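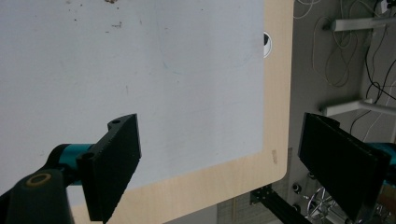
Trellano Class Attendance Data

README, last edited Monday, August 31, 2026
Maintained by Fotini Bakalis. Questions about the survey file go to Alfredo Sison.

14 shares | 6 comments

What you are downloading

Booking and check-in records from two fitness studios, Restwood and Dekker, plus a short wellbeing survey that members of both were asked to fill in. The classes are the usual mix: beginner barre, aerial hoop, stretch, a strength class that changes its name every season, and a Friday social dance hour that may or may not count as exercise depending on who taught it.

Both studios wanted a number they could put on a website. The number was supposed to say that coming to class regularly makes people feel better. I don't think these files can give you that number, and I'd like you to read the rest of this page before you try.

Files

bookings.csv
One row per booking. 1,679 rows after cleaning.

survey.csv
One row per returned survey. Same member codes as the bookings file, where a code could be matched. Where it couldn't, member_code is blank.

classes.csv
Lookup table for class names, levels, rooms and usual length in minutes.

changes.txt
What was edited by hand, and by whom. Read this one if you read nothing else.

Where the bookings came from

Both studios use Stirico for booking. Stirico lets a studio owner export history from the reports page, and the export stops at 2,000 rows with no warning. It doesn't say "partial." It doesn't say anything. The first version of this dataset was built from an export of exactly 2,000 rows, which should have made me suspicious a good deal sooner than it did.

The current version was pulled again in smaller date ranges and stitched together. Duplicates, staff bookings, test bookings and a long run of entries for a class that was never held were then removed. What's left is smaller than the file I started with, even with the missing weeks put back. If you have a copy of the old one, delete it.

I can't promise the stitched version is complete. Stirico's own dashboard total for Restwood doesn't agree with the number of rows the exports give for the same dates, and support told us the dashboard "includes other activity." I asked what other activity. I'm still waiting.

Columns in bookings.csv

booking_id: Assigned by us. Has no meaning outside this file.

member_code: Random code, one per account. Note that I said account. Couples share accounts. At least one parent books for two kids on her own login, and her row count makes her look like the fittest woman in the county.

studio: R or D.

class_id: Joins to classes.csv.

class_date: Date of the class, local time.

booked_at: When the booking was made. Blank for walk-ins. Also blank for anyone the front desk added later from a paper sheet, so a blank does not mean walk-in by itself.

status: attended, late_cancel, no_show, or unknown. See below. Please see below.

pass_type: drop_in, pack, monthly, comp. The comp label covers free trial classes, prize vouchers, instructors' friends and people who complained.

level_booked: The level printed on the timetable. Says nothing about the level of the person.

The status column

This is the column everyone wants and it's the weakest one in the file.

At Dekker, the instructor marks attendance on a tablet at the start of class, and people who arrive after the warm-up are sometimes added and sometimes left off. Two instructors there told me they mark the whole list as present and then take people off if they remember to. At Restwood, the system marks everybody as attended by default and the front desk changes it only when there's a cancellation fee to collect. Monthly members at Restwood pay no fee, so their no-shows mostly don't exist.

You'll see that Restwood has a wonderfully low no-show rate. It's a product of the settings. An earlier draft of the studio's newsletter credited it to "our supportive community," and I asked them to take the line out. They moved it to the second page.

Rows marked unknown are ones where the paper sheet and the system disagreed and I couldn't settle it. I left them as unknown. A previous helper had changed them all to attended, and those edits have been reversed and are listed in changes.txt.

The survey

Alfredo ran this part and has been very patient with my comments on it. He sent the survey to about 300 members by email and left paper copies at both front desks. It asks:

How often have you come to class in the past month?
How is your sleep? (1 to 5)
How is your mood most days? (1 to 5)
How strong do you feel compared with when you started? (weaker, same, stronger, much stronger)
Would you recommend your studio to a friend?
Anything else?

My objections, most of which he agrees with:

The people who answer a studio's survey are the people who still go to the studio. Anyone who hurt a shoulder, got bored, moved away or ran out of money isn't in here. If regular classes made half the members miserable, that half would have quit and we'd never hear from them.

The strength question offers one way to be worse and two ways to be better. Alfredo says this came from an older form that both studios were already using. That explains it. I still wouldn't chart it.

Paper copies were filled in right after class. People are in a good mood right after class. They're also standing next to their instructor. Use the collected_how column (email or desk) to split these out, and look at the mood question both ways before you decide what it says.

The survey was out in January. January is when people who haven't exercised in a year come in with new leggings and a plan. It's a strange month to measure anything in a fitness studio, and I said so then.

Self-reported attendance can be checked against bookings for members whose codes match. I did check. People remember coming more often than the records show. Given what I've said about the records, I wouldn't call either side right.

What you might reasonably use this for

Looking at which time slots fill up. Booking times are logged by the system with no human in the middle, and I trust them more than anything else here.

Seeing how far ahead people book. Same reason, as long as you drop the blanks.

Teaching someone how to clean a messy file. It's pretty good for that.

Comparing class sizes within one studio, carefully, if you're willing to treat attended as "had a spot and didn't cancel."

What I'd ask you to leave alone

Comparing the two studios on attendance. They don't record the same thing.

Any sentence with "proven" in it.

Any claim about weight, pain, anxiety or posture. We collected nothing on any of these. A blog post that used the first release said the data showed better posture in hoop students. I don't know where they got it. There's no posture in there.

Working out who people are. The codes are random but the classes are small, and somebody who takes the 6 a.m. stretch every week is easy to spot if you know the studio. The free text answers were read through and names were taken out by hand, with the usual risk that one got missed. Write to me if you find one and I'll pull it.

Cleaning steps, in order

1. Joined the date-range exports and dropped exact duplicates.
2. Removed staff and test accounts, using a list from each studio. Dekker's list was out of date and had to be redone.
3. Removed bookings for classes canceled by the studio. These used to show as attended at Restwood, for the reason given earlier.
4. Merged class names. "Barre Basics," "Barre 1," "Barre (Beg)" and "barre basics NEW" are the same class with the same teacher.
5. Checked status against paper sheets for the weeks where sheets survived. For Dekker that's most of the period. For Restwood it's a folder with coffee on it and a gap in the middle.
6. Replaced account numbers with member codes. The key is kept offline and I won't share it, including with the studios' marketing people, who have asked.

Known problems

Class lengths in classes.csv are the advertised ones. The strength class runs over.

Room changes weren't logged, so capacity can look exceeded. In a few cases it probably was.

Time zone is wrong on a small batch of booked_at values after a Stirico update. They look like bookings made in the middle of the night. Some people do book in the middle of the night, so I haven't tried to fix them by rule.

The social dance hour has two class_ids. I merged them, was told they were different, and split them again. I remain unconvinced.

Who paid for it

Restwood and Dekker split the cost of the paper and gave me a free class pack. I used three of the classes and they're in the data under staff removals. Stirico paid nothing and had no say. Both studios saw this README before it went up. One asked for a more upbeat opening.

Use and credit

Free to use for teaching and non-commercial work. Credit "Trellano Class Attendance Data, Bakalis and Sison," and say which release you used. If you publish a result, link back to this page so readers can see the part about the status column.

Corrections are welcome, especially from anyone who taught at either studio and remembers how they took attendance. Send them to Fotini with the booking_id and what you think the row should say. I'll ask how you know.

6 comments | Share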